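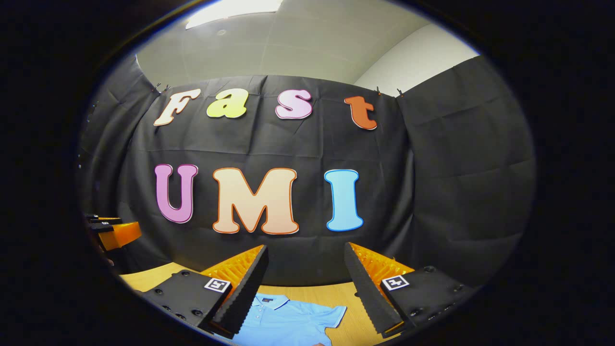
12/22/23, Nelham bench notes, shrinkage trials on knit cotton

Second wash series on the pique samples from Galli. Squares cut at 297 mm per side, marked with thread at the corners and midpoints, conditioned overnight before the first measurement. Knit weight on the label is 196 g/m2. Ours weighed in close to that, so I left the label value in the sheet.

Lengthwise shrinkage is still larger than widthwise after wash 2. Most of it came in the first cycle. Valdir Arruda thinks the fabric was stretched on the finishing line and is just relaxing. Fits the numbers, but does not explain sample 255, which went slightly wider and has a visible skew at one corner. Rechecked the thread marks on 255 and they are fine. Will keep it in the set with a note.

Drying: flat on mesh only. The tumble-dried set from May is not comparable and should stay on its own sheet. Dario, please do not merge them again.

Collars and plackets: no test method agreed yet. The interlining shrinks less than the shell and the edge puckers. Measuring along the seam gives one answer, measuring across the pucker gives another. I have been pressing the edge flat with the glass plate and reading along the seam. Ask Flosulstead what they do.

Stenus scale drifted again during the morning. Zeroed between readings.

To do:
Wash 3 on all squares, same detergent lot
Re-mark 255 in a second thread color
Dario Gatti to send the skew template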